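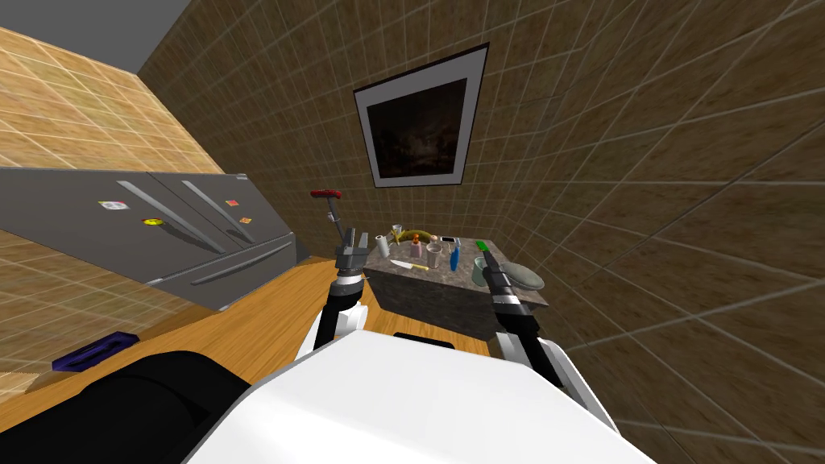 아일랜드 카운터 정리 작업, 본체 상부 시점(시뮬레이션 렌더링)

Flallholm 양팔형 카운터 작업 로봇
사내 탕비실 및 공용 주방용 / 공급: Gridthorpe

제품 개요
Flallholm은 사무동, 연구동, 기숙형 연수 시설의 공용 주방에서 카운터 위 물품을 집어 지정 위치로 옮기는 양팔형 로봇이다. 조리 기능은 없다. 작업 범위는 컵, 그릇, 소형 조리 도구, 과일, 병류의 분류와 이동이며, 설거지와 바닥 청소는 포함하지 않는다. 기본 운용 시간대는 점심시간 이후와 퇴근 이후의 두 구간이고, 구간별 시작 시각은 관리 화면에서 변경할 수 있다.

본체 구성
몸체 외장은 백색 유광이다. 팔은 백색 상부와 흑색 전완부로 구성되며 전완부 끝에 평행 그리퍼를 장착한다. 좌우 팔은 독립적으로 구동되므로 한쪽이 도구를 들고 있는 동안 다른 쪽이 별도의 물품을 집을 수 있다. 두 팔의 동작 영역이 겹치는 구간에서는 먼저 진입한 팔이 우선권을 갖고, 나머지 팔은 겹침 영역 바깥에서 대기한다.

상부 카메라는 광각 방식이다. 카운터 전체와 양쪽 그리퍼가 한 화면에 들어오지만 주변부의 직선은 휘어져 보인다. 위치 계산은 왜곡 보정 후의 좌표로 수행하고, 관리 화면의 기본 표시는 보정 전 영상이다. 보정 영상은 설정 메뉴의 '표시' 항목에서 선택한다.

주요 사양
양팔 합산 최대 가반 중량: 3 kg
충전 후 연속 작업 시간: 237분
보관 및 이동 시 본체 폭: 416 mm
기본 등록 물품 유형: 34종
그리퍼: 평행 개폐식, 좌우 각 1기
통신: 유선 또는 사내 무선망
비상 정지: 본체 후면 버튼, 벽면 버튼(별매)

가반 중량은 팔을 몸체 가까이 접은 상태를 기준으로 한다. 팔을 뻗은 상태의 허용 중량은 설치 시 제공하는 하중표를 따른다.

물품 분류 기준
물품은 자동 처리, 확인 후 처리, 제외의 세 등급으로 나뉜다. 빈 컵과 빈 그릇, 껍질이 있는 과일은 자동 처리 등급이다. 유리잔과 내용물을 판별할 수 없는 병은 확인 후 처리 등급이며, 담당자가 관리 화면에서 승인하기 전까지 로봇이 접근하지 않는다. 칼은 출고 시 제외 등급으로 설정된다. 등급을 변경하려면 현장 안전 담당자의 승인 코드가 필요하다.

등록되지 않은 물품은 모두 제외로 처리하고 위치만 기록한다. 신규 물품의 등록은 현장에서 가능하다. 물품을 카운터에 단독으로 놓고 방향을 바꾸어 촬영한 뒤, 파지 지점을 지정하고 시험 동작을 실행한다. 손잡이가 있는 도구는 손잡이 쪽을 파지 지점으로 지정한다.

시뮬레이션 사전 검증
납품 전에 현장 주방의 가상 모델을 작성하고 동일한 작업 순서를 시뮬레이션에서 실행한다. 모델에는 카운터 높이와 상판 크기, 냉장고 문이 열리는 범위, 통로 폭을 반영한다. 바닥에 물건이 놓인 경우와 물품이 카운터 가장자리 밖으로 걸쳐 있는 경우는 필수 시험 항목이다. 고객사는 결과 보고서와 함께 실패한 동작의 목록을 받는다.

시뮬레이션 결과는 현장 시운전을 대체하지 않는다. 상판의 반사, 조명 조건, 물품 표면의 마찰은 시운전에서 다시 측정한다.

업무 변경 사항
도입 후 주방 담당 인력의 업무는 물품 이동에서 예외 처리와 점검으로 일부 옮겨 간다. 근무표를 작성할 때 다음 업무를 별도 시간으로 배정할 것을 권장한다.

확인 대기 물품의 승인 또는 직접 처리
칼과 미등록 물품의 수거
그리퍼 손가락 패드 세척 및 마모 점검
작업 구역 바닥의 장애물 제거
운용 기록 확인

Voicu 연수동은 첫 달에 점검 시간을 근무표에 넣지 않고 운용하였다. 시설 운영을 맡은 Priya Thibodeaux는 도입 검토서에 "카운터를 치우는 시간은 줄었으나 승인 대기 목록이 퇴근 직전에 몰렸다"고 기록하였다. 이후 승인 업무를 오후 2시와 오후 5시로 나누고 담당자를 교대로 지정하였다. 저녁 근무자는 식기 세척기 투입과 냉장고 정리를 계속 직접 수행한다. 같은 검토서에는 관리 화면의 알림음이 회의실까지 들린다는 지적이 있으며, 현재 버전에서는 알림음을 끄고 화면 표시만 사용할 수 있다.

개인 물품의 취급 규칙은 고객사가 정한다. 이름표가 붙은 컵을 제외 등급으로 둘 수 있으나, 이름표가 카메라 쪽을 향하지 않으면 일반 컵으로 분류된다. 개인 컵 전용 선반을 지정하고 해당 구역을 작업 영역에서 빼는 방식이 설정상 간단하다.

영상 및 기록
작업 영상은 현장 제어기에만 저장되며 기본 보관 기간이 지나면 삭제된다. 사람이 작업 구역에 들어오면 팔 동작이 정지하고 영상 저장도 중단된다. 운용 기록에는 물품 유형, 이동 시각, 처리 결과가 남는다. 직원별 사용량 집계 기능은 제공하지 않는다.

설치 조건
바닥은 수평이어야 하며 마루, 타일, 비닐계 바닥재에 설치할 수 있다. 두꺼운 러그는 철거한다. 카운터 앞쪽에는 양팔을 펼칠 수 있는 여유 공간이 필요하고, 냉장고와 마주 보는 배치에서는 문을 연 상태의 간섭 여부를 별도로 확인한다. 상판 재질에는 제한이 없으나 반점 무늬가 강한 석재는 소형 물품의 인식 시험을 추가로 실시한다.

기본 구성품
본체, 충전 거치대, 현장 제어기, 평행 그리퍼 2기, 교체용 손가락 패드, 하중표, 한국어 운용 설명서

별매품
벽면 비상 정지 버튼, 바닥 구역 표시 테이프, Bendetti 소형 도구용 손가락 패드

Bendetti 패드는 가는 금속 축이나 얇은 손잡이를 가진 도구에 사용한다. 기본 패드와 혼용할 경우 좌우 그리퍼의 설정값을 각각 입력해야 한다.

교육 및 문의
설치 당일 운용 담당자 교육을 실시한다. 교육 내용은 기동과 정지, 물품 승인, 신규 물품 등록, 패드 교체이다. 야간 근무자가 참석하기 어려운 사업장은 토요일 교육을 신청할 수 있다.
견적과 현장 조사 신청은 Gridthorpe 설비 영업부 Booker Whitlock 앞으로 접수한다. 신청 시 주방 평면도와 냉장고 모델명을 첨부한다.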